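FOR IMMEDIATE RELEASE

Veten Withholds Its Recommendation From Prula After 15-Week Classroom Trial

Teachers liked handing work back by voice. The claims about saved time did not hold up well enough for us to repeat them.

25 January 2023 – Veten, the independent reviewer of classroom software, today published its report on Prula, a homework and feedback app sold to middle schools by Pavov. The report runs to 28 pages and ends without a recommendation. Schools that already pay for Prula will find some reasons to keep it. Schools that are thinking about buying it will find a list of questions we would want answered in writing first.

Prula lets students turn in a photo, a recording or a typed page, and lets the teacher mark it up on a tablet and send it back with a spoken comment. Pavov's sales material says the app "gives teachers their evenings back." We wanted to know whose evenings, and how that had been measured. Pavov told us the line came from a survey of customers who had renewed their contracts. People who renew tend to be people who are pleased, so we ran our own trial.

It involved 29 teachers in 6 schools and lasted 15 weeks. The teachers kept a simple log of when they sat down to grade and when they got up again. For the first part of the trial they worked as they always had, and after that they used Prula. Pavov provided the licenses free of charge but had no say in which schools took part, and saw the report only when it was finished.

The logs do not show a clear drop in grading time. Some teachers were faster, mostly those with short written assignments and a steady internet connection. Others were slower, and a few were a good deal slower in the weeks when a software update moved the comment button to another menu. When the time spent helping students log in again is added to the total, the gain that Pavov advertises is hard to find.

"I would love to report that it saved me time, and I went in expecting to," said Nazmiye Eren, who teaches seventh-grade science at the Declercq School. "What I got was a nicer way to talk to my students about their work. I'm glad to have that. It wasn't what the brochure promised, though, and my principal bought it because of the brochure."

Spoken comments were the strongest part of the trial. Teachers said students played them back, sometimes more than once, and came to class with better questions. We believe them, but we did not test whether grades or writing improved, and we would be wary of anyone who says they know. A student who listens to a comment twice may be paying closer attention, or may not have heard it the first time over the noise on the bus.

The weakest part was getting work out of the app. Prula stores student work in its own format. A teacher who wants to pass a student's folder to next year's teacher can do so only if that teacher also has Prula. The export tool produces one file for each page, with names made up of letters and digits that tell the reader nothing. Pavov says a better export tool is planned. It told us the same thing when we first contacted the company, and we saw no working version.

"Schools should buy what a product does on the day they sign," said Chi-keung Man, lead reviewer at Veten. "A plan is fine. I'd just like to see it in the contract, with a date next to it, and I'd like to know what the school gets if the date goes by."

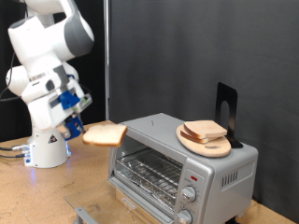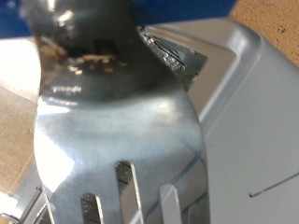
Photos: a slice of white bread beside a toaster oven (first); a stainless-steel fork in close-up (second).

Privacy

Veten also read the privacy terms. They are shorter than most and written in plain English, and Pavov deserves credit for that. They still leave a gap. Voice recordings of students are kept "as long as needed to provide and improve the service." The first half of that sentence is reasonable. The second half could mean almost anything, and when we asked how long "improve" might take, we were sent back a link to the same page.

Parents at most of the schools in the trial were told that the app would be used. Fewer were told that it would record their child's voice. The schools were responsible for those notices, so the fault is only partly Pavov's, but the sample letter that comes with Prula does not mention recordings at all. Many schools send out the sample letter as it is.

Hoi-yan Tsai, who looks after technology purchases for one of the schools, said the letter would be rewritten before the app is used again. "We should have caught it. We read the price sheet very carefully and the letter not very carefully."

Price

Prula is priced per student, with a lower rate for longer contracts. The lower rate is real – but it comes with automatic renewal, and the window for canceling closes well before most schools set their budgets. Veten suggests asking for a one-year contract with no automatic renewal, even at the higher rate, until the export problem is fixed.

Pavov's response

Jui-lin Yeh, product manager for Prula, said the company "welcomes outside review" and believes that time savings "grow as teachers become familiar with the tool." That may be so. We asked for figures from schools that have used Prula for longer than our trial lasted, and will publish them with our comments if they arrive. The company has agreed to review its sample letter in February. It has not agreed to change the wording on its website about evenings.

Getting the report

The full report, with the blank grading log and the questions we put to Pavov, is free to download from the Veten website. Schools may copy the log and run the same test themselves, on Prula or on any other product that promises to save time. Veten takes no money from the companies whose products it reviews.

Media contact
Müzeyyen Bayram, Press Office, Veten
Interviews with reviewers can be arranged on request.

###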